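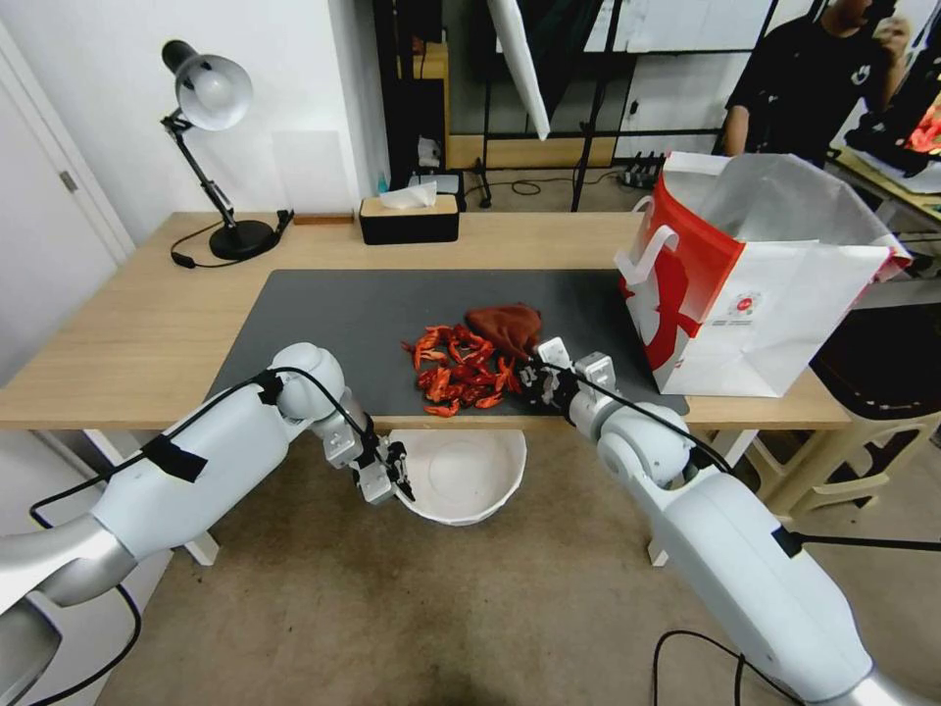 Dried red chilies and a brown fabric pouch on the table at Jarnska's test room in Milmont.

Can a robot put the groceries away yet? I've been asking some version of that in this column since May, mostly while standing in my own kitchen with a bag in each hand, so when Jarnska invited a few of us to come and watch its two-armed machine at work in Milmont, I said yes before I'd finished reading the email.

The job was chilies. Dried red ones, the small curly kind, plus a cloth pouch to keep them in. The company wants a machine that can handle the fiddly back-room work in small food shops (bagging spices, filling jars, tidying up whatever got dumped on the counter), and chilies are apparently a good way to find out how far off that is. They're light, they're all different shapes, and they hook onto each other. I had never thought of a chili as difficult before!

I watched for most of an afternoon. The arms are slower than I expected and also a lot gentler. One pod at a time, it does pretty well. It comes down, closes two fingers, lifts, and you can see the chili isn't crushed. The trouble is the pouch. Cloth doesn't stay where you leave it, and getting one arm to hold the mouth open while the other drops something in is where most of the tries I saw went wrong. A couple of times the pouch simply folded over and the chili landed on the mat beside it. Once it worked three times in a row and I clapped, which got me a look.

Fereshteh Tehrani, who runs the testing, was pretty frank with me. "If you gave me a hard plastic tub I could show you a nice demo all day," she said. "Shops don't use only tubs." Her team has logged 446 runs with the pouch so far and wants over 1000 before they change anything big. She wouldn't give me a success rate, and I did ask twice.

For a shopkeeper's view I called Ginette Lemaire, whose store in Tolildale sells spices by weight. She fills 30 little bags before opening on a busy morning, and it takes her 15 minutes with the radio on. I described what I'd seen and she laughed pretty hard. She's not against the idea, though. What she'd really like help with is the end of the day, sweeping the loose bits back together and wiping down, and she'd happily let a machine take all night over it if the counter was clean when she came in.

That seems to me a fair way to think about it. Speed matters a lot less when the shop is closed. Julián Villanueva, who buys equipment for the Palacios grocery stores, told me much the same thing, but he wants to see a machine get through a full week without anyone stepping in before he'll talk about money. He's also worried about cleaning chili dust out of the fingers, and I hadn't even thought of that one.

So, groceries: not this year, at least going by what I saw. Tehrani says dried beans are next, then garlic, and I've asked to come back for the garlic.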